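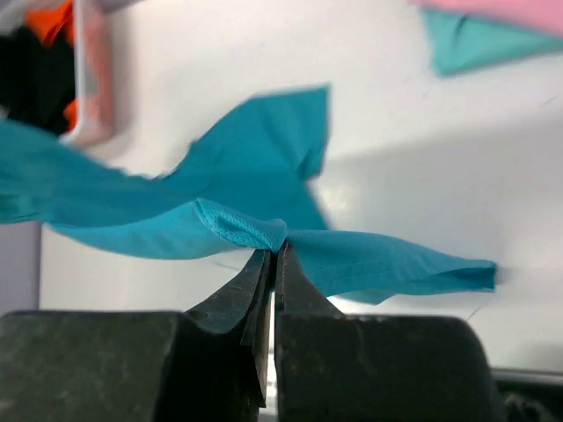 Notes for the talk: Open day at Hurnik, what we saw and what we take home
Length with questions: 37 minutes. Thursday group, small room.

Opening

Good afternoon and thank you for coming. I will speak slowly, and please stop me if a word is not clear.

In January I went to the open day at Hurnik, in their hall at Skollholm. I went because our own sorting tables at Wamero are still fully by hand, and we have been asked many times if this must stay so. I am not an engineer. I have worked with used clothes for many years, and I looked at everything with those eyes.

(Wait for the people at the back to sit down.)

The hall and the programme

The visitors were divided into groups of 6. Each group had a short safety talk, then the demonstration, then coffee and questions. My group was the last one before lunch, so we got a little more time.

Say here that photographing was allowed at the clothing station but not at the packing line. Somebody always asks.

The clothing station

The task has a simple name: take one garment from the mixed clothes and put it where it belongs. For us this is a movement of one second. For the machine it is many decisions. Where is the edge? Is this one piece or two? Which place is good to pinch?

Point to the fingertips. They hold only a small fold, and this fold is mesh, with tiny holes. The cloth next to it is a smoother knit. All the rest of the garment hangs and swings from this one place.

Thin, shiny synthetic cloth like this is what our own people complain about – it slides, and it sticks to the piece under it. There is a second piece of teal cloth by the pink one, a little greener. I asked if the system sorts by colour. The answer was that colour helps, but it is never used alone.

(Pause. Let them look.)

Speed and mistakes

The guide gave us one figure for a normal shift at this station: 700 garments. A good person at our tables does more than this. He said it openly, and I liked him for that. The station does not get tired in the afternoon, but it needs a person near for the difficult pieces. Tights and long scarves were named as the worst.

Do not promise the group any saving. We have no price from Hurnik, only an invitation to send 50 of our own garments for a trial.

The Fukuda table

Only mention this briefly. Fukuda had a table beside the coffee with spare fingertips in different materials, and one could take them in the hand. Some are softer than I expected. I have one with me, pass it round, and please get it back before the end!

What I would like to ask you

Which garments should go in the trial box? I would put in the bad ones: mesh, linings, anything with loose straps. If we send only towels, we learn nothing.

Who can spare a morning to go with the box to Skollholm? The train connection is poor, so we would take the van.

Questions

If they ask about jobs, answer calmly that nothing is decided and that the trial is only a trial. If they ask about noise: one could talk normally beside the station. For technical questions about the camera, write them down and I will send them to Hurnik together with the list of garments.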